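Moving Mom to assisted living, how did you compare places?
7 replies · 245 views

marigold_k
My mom is 84 and we've finally agreed she can't stay in the house by herself. I've toured two places so far, Grurermont and Ruchti House. Grurermont is prettier and the lunch was great, but they quoted a base rate plus "care points" and I can't get a straight answer on what a point costs. Ruchti is one flat monthly price, older building, kind of dark hallways. I've been going back and forth at my desk every night with my notes and I'm worn out!

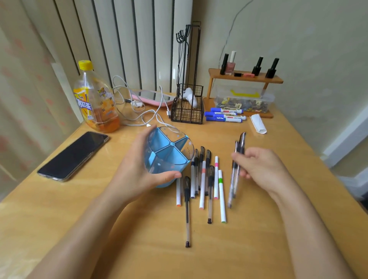

What I'd ask on a second visit

- who is on the floor at 2 a.m., and is one of them a nurse
- how often the rate went up in the last few years
- what happens if she needs memory care later

Anything missing?

Ho-yin Yang
Ask to see the care plan form. My dad was at a place with points and his bill jumped $916 in January after one reassessment. He'd started needing help with his socks. Go flat rate, I wouldn't even think about it.

marigold_k
Yikes. Did they warn you first?

Ho-yin Yang
A letter, after the fact.

tuckerdad58
I disagree on flat rate. My aunt paid one for years and hardly used any help, so she was covering everybody else. If your mom mostly needs meals and a pill reminder, points could come out cheaper. Get the price sheet in writing, and if they won't hand it over, walk.

marigold_k
Okay, that's fair, she does still dress herself and do her own hair (very proudly). I emailed Grurermont for the sheet this morning. I'm also going to drop in on both around dinner without calling ahead and see how it feels.
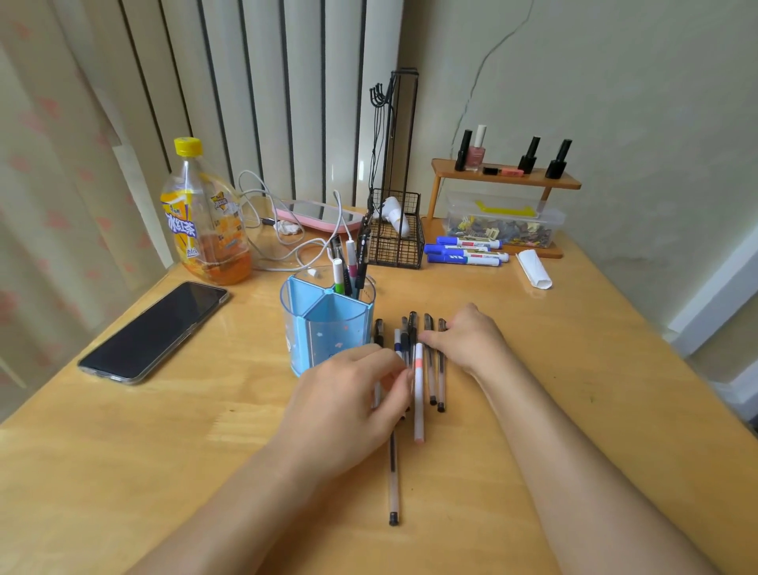 Pak-hei Lai
Dinner is a good time to go, but try a weekend too. Staffing was a lot thinner then at the place we picked, and we only found out once my mother had moved in.

3 people found this helpful · Share (2)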